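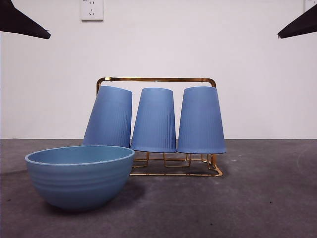
The Teltura is a small desktop lactate meter made by Nudik for coaches, club physiologists and the kind of serious amateur who likes to know what the legs are doing when the watch only talks about the heart. We've sold it for quite a while now and we're still fond of it, mostly for how little fuss it makes. It doesn't need a lab bench or a room of its own. A flat surface and an ordinary wall outlet a little way above it, like the one in the photo, will do very nicely, and once it's charged you can unplug it and carry it down to the track or the pool deck.

Home Shop Meters Strips & Supplies Repairs Contact

How it works

You prick a fingertip or an earlobe, touch the drop to the end of the strip, and wait. Eight seconds later the number comes up on the screen, large enough to read with an athlete breathing hard next to you and asking what it says. If you're running a step test you can tag each reading with the stage, and the meter keeps them together under that athlete's name. It holds 1000 readings before it starts writing over the oldest ones, so please do copy them to your computer now and then (we've had some sad phone calls).

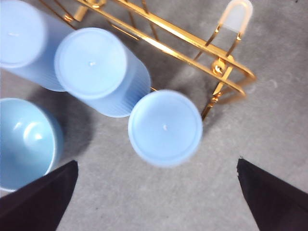 Reading time: 2 minutes

What's in the case

The meter comes in a zippered case with the charger, a control solution, a lancing pen and 18 strips, enough to learn on and still get a couple of proper tests done. The meter itself weighs 352 grams, a bit more than the pocket models, and we think you'll like the extra weight once it's sitting on a bench in the wind.

Strips are sold separately under the Palel name. Older Çınar strips will slide into the slot but the meter won't read them, so if you're moving over from a Çınar, use those up in the old meter first. Keep the tub closed and out of a hot car, and run the control solution whenever you open a new one.

A word about sweat: wipe it off, let the skin dry, and throw away the first drop. Most of the odd high readings people write to us about come down to that.

The Teltura is meant for training use and isn't a medical device, so please talk to a doctor about anything to do with your health. Orders for the gray case are on hold until September. The black one is in stock and ships with the same contents.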